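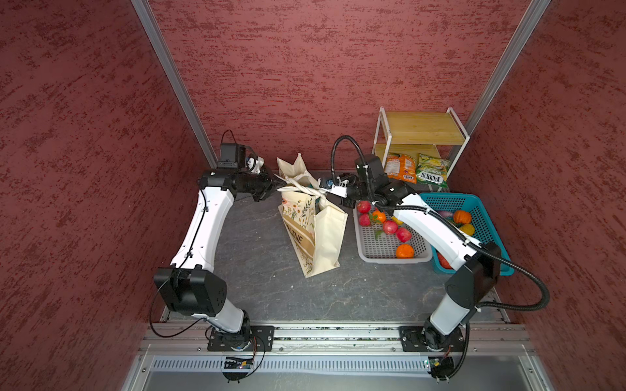 The flowery tote, with the fruit basket beside it.

The market stall kit is back on the lending list! I know a lot of you have been asking, and I'm sorry it took me so long. If you're new to the Irley toy library, the market stall is our pretend fruit and veg set, and it goes out more than anything else we have. The train table used to be the favorite, then Kamol Yimyam's twins played shop with the stall at our open afternoon last September and that was the end of the train table.

I've spent far too many evenings going through the whole thing, and I've had a lovely time doing it. I'll admit I had let the kit get into a bit of a state. Everything lived in one big box, fruit on top of veg on top of pretend money, and if you wanted an apple you tipped the lot out on the rug. So did the next family. The kids didn't mind one bit, but the grown-ups did, and I got a very funny note from Séverine Le Goff that just said "carrot found in boot, returning Thursdayish."

So now it's baskets. Fruit goes in the light gray mesh one and vegetables go in the turquoise one. I love a basket for this because you can see in through the sides, little hands can get in from the top, and crumbs fall out of the bottom instead of staying in there forever. (There are always crumbs. Why are there always crumbs? It's pretend food!)

The cream tote is the shopping bag. It has small flowers printed on it and twisted handles, and it's a good shape for a kid who wants to be the customer. Kanyarat Ruangrit asked if we should put a bag in for the stallholder as well, and I think we might, because at our last session there was a line of customers waiting for one bag and things got tense.

A few of you have asked how to play with it once the first rush of buying and selling wears off. My favorite is the wrong order game. You ask for an orange, the stallholder hands you an eggplant, and you have to be terribly polite about it. Works with two year olds, works with nine year olds, works with my mother. The other good one is packing the bag without squashing anything, so carrots at the bottom and softer things at the top. Ridwan Gunawan plays this with his daughter using their real groceries and says she now tells him off at the store in Dallstead.

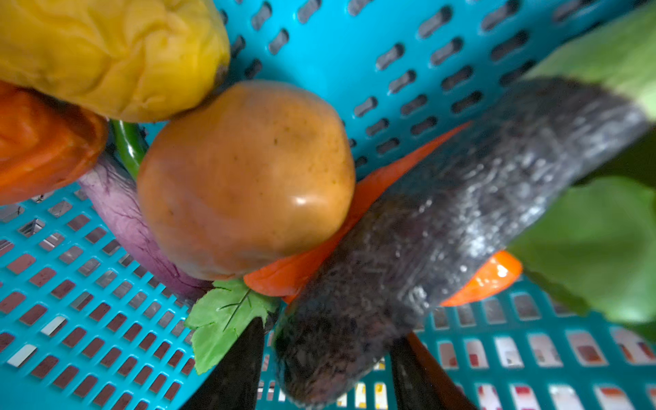 In the vegetable basket: peppers, eggplant, a carrot and the round orange one.

Now, about the round orange one. I have had it down as a persimmon since the day we got the kit. Odette Roussel says it's an orange tomato and has said so to several children, who now correct me. I can see her point, and it does look very at home in there next to the carrot. For the time being it lives with the vegetables, and if your child calls it a peach I'm not going to argue.

I have a soft spot for the eggplant too, with those thin dark purple veins on the pale skin. And the yellow pepper, which is so wrinkled and lumpy! I much prefer that to toy food where everything is perfectly smooth. Kids pick up the lumpy one first, every time. There's a green chili in with them as well, nice and shiny, and small enough that I'd like you to check under the couch for it before you bring the kit home to us.

Borrowing works the same as always. You can have the kit for up to 3 weeks, and if there's no one after you on the list just send me a message and keep it for longer. Please bring everything back sorted, fruit with fruit and veg with veg. If something has gone missing, tell me and we'll sort it out, I promise I'm not going to be cross about a carrot. For cleaning, a damp cloth and a drop of dish soap is plenty. Let the pieces dry on a towel before they go back in. The tote can be spot cleaned, but please don't put it in the dryer, I'd hate for it to shrink.

The first family has it booked from 24th April and after that there are 2 names on the list, so get in touch soon if you'd like it for a birthday. Families over in Brernov can collect from Kamol's porch if the trip to us is a pain, just say so when you book.

And one small plea while I'm here. I'd love some proper paper bags for the stall, the little plain ones you get for mushrooms, and any old price tags or chalk signs you don't need. Kanyarat has already dug out a toy scale that needs a new spring. If you're handy with that sort of thing, please come and find me at the desk!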